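Perkiditz passes halfway on soft-object recordings

Update from the Perkiditz office, December

Perkiditz has got past the halfway mark in its drive to record people handling small, soft things. Target is 1000 usable examples by the end of the winter. The tally stood at 137 at the end of the first week, which had a few people worried, but things have picked up a lot since and the team now says it's ahead of plan.

The examples are for Rosum, the learning system the firm has been building with its partner Gamage. Rosum is already decent at boxes, tubs and anything with a flat side. Soft stuff is another matter. It squashes, it rolls, it sticks to one finger and not the other. Hence the push.

All the recording is done by hand, with a pair of held grippers. Person picks a thing up, passes it across or sets it down, lets go, starts again. Each go is short — a good one lasts 11 seconds or so, and anything over 22 gets marked for a second look. The markers on the grippers give the software their position, so a block that gets covered by a sleeve or tipped too far usually means the take goes in the bin. 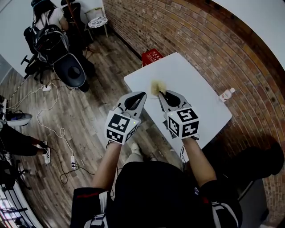
The bin rate is the number everyone in the office asks about. It was bad at the start. Too many takes began before the software was ready, and a whole afternoon went missing when two folders were given the same name. That's been sorted, folders now get named by the program and people can't type over it. Still some losses, mostly from dropped objects, althouhg drops are kept if the person recovers and carries on. Gamage asked for those specially. It wants Rosum to see what a mistake looks like and how somebody gets out of it.

Pace matters too. Early takes were very slow and careful, and a first version of the system trained on them came out just as slow, hovering over things for ages before closing its fingers. New instruction to the people recording is to work at the speed they'd tidy a desk. No showing off either. One early batch was full of little flourishes and had to be left out.

Shifts are kept short as the grippers get heavy on the wrists after a while. Swaps every half hour, more often if someone asks. Left-handers are wanted, by the way — the set leans heavily to the right hand so far and it shows in the results.

Next up is cloth. Flannels and socks first, then larger pieces that need both hands. Bristus, which looks after the storage and checking side, will start going through the soft-object set while that is under way, and expects to hand back a cleaned version in January. The first full training run comes after that.

Anyone on site who wants to try a recording shift can put there name on the sheet by the kitchen. Training takes twenty minutes, mornings only for now.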